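Mundska Shelf Set – README and working rules

Maintained by the Poser group. Version 3 of this file. Please read the rules section before you add recordings or train on the ones already in the set.

What is in the set

1402 recordings of a two-handed robot picking goods from shop shelving with a shopping basket in hand. Of these, 1375 passed review and sit in the main folder. The rest are kept under "held" with a short note on each.

All recordings were made in our mock shop at Kandside. The goods are ordinary groceries: bagged snacks, tubes of crisps, boxed biscuits, cans and bottled drinks.

Rules for setting up the shelves

Stock should look the way a shop looks in the afternoon. Piles of bags are fine, and so are bags that hang over the lip. Do not straighten them between takes unless the task sheet says so.
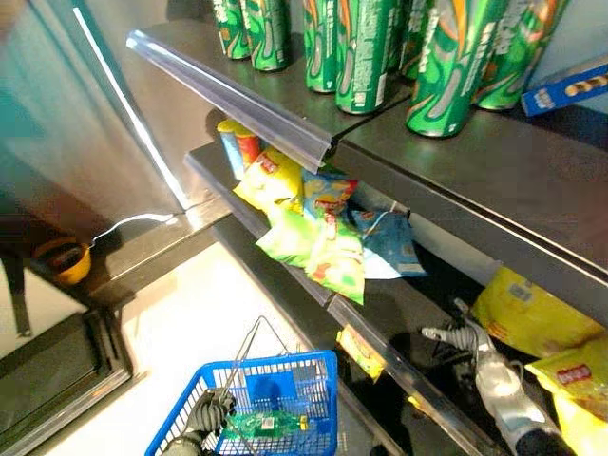

Price rails stay on. They are clear, they catch the light and they stick out over the tier below, so a hand going in under one needs a lower approach than the shelf height alone suggests. If a rail comes loose during a take, finish the take, mark it "rail" and refit it before the next one.

Goods that fall to the floor are picked up by a person, and only once the arms are parked. Write "drop" in the notes column.

Rules for people near the robot

Two people are present for every take: one running the robot and one at the stop button. The person at the stop button does nothing else. No phone, no restocking, no typing up notes.

Nobody reaches into a shelf while either arm is live. This includes quick fixes such as turning a label to the front. Park, wait for the spoken "clear", then reach.
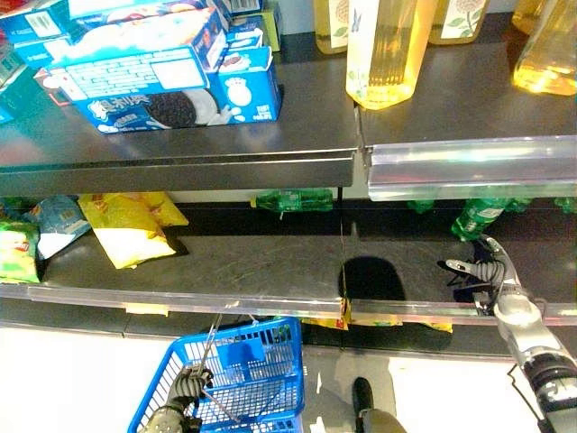

Speed limits are set per task in the Grímsdóttir sheet, which is the version printed and kept by the controls. If the sheet and the config file disagree, the lower figure applies until someone has corrected the other. Oil and other bottled liquids always use the slow setting, including on days when everything is running well.

Basket handling

The basket counts as part of the robot for the purpose of clearances. Measure from its outer rim, handle up. Earlier versions of this file measured from the wrist, and 2 of the held recordings show why we changed it – the basket met the shelf lip well before the hand did.

Check the handle before each session. A bent handle shifts the grip and makes the wrist views hard to compare with older ones. Swap the basket and log the swap.
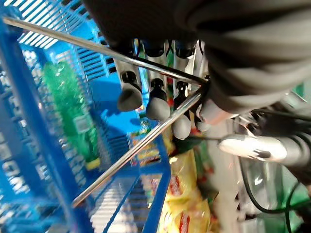 Cables should have enough slack for the full reach of the arm and no more. Walk through the longest reach by hand with the power off.

Labels and review

Each recording gets one label for the task, one for the outcome and a free text note. Outcome is "done", "part" or "stopped". Use "stopped" whenever the button was pressed, even if the item had already reached the basket. Reviewers work from the video and do not change the operator's note; they add their own below it.

Damaged goods may stay in use if they are not leaking and have no sharp edges. Put "worn" in the note, as the shape affects the grasp.
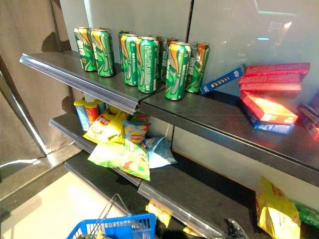 Can I leave out the "stopped" recordings when I train?
You can, but say so when you report results, and give the number you left out.

Known gaps

Lighting is bright in all sessions, with strong reflections on metal and clear plastic. We have no dim or mixed lighting yet; a first batch is planned for November. There are no chilled goods in the task list. Wrist views are often blurred close to the goods, and we have not tried to sharpen them.

Changes in version 3

Clearance now measured from the basket rim. "Worn" note added. Stop button rule reworded.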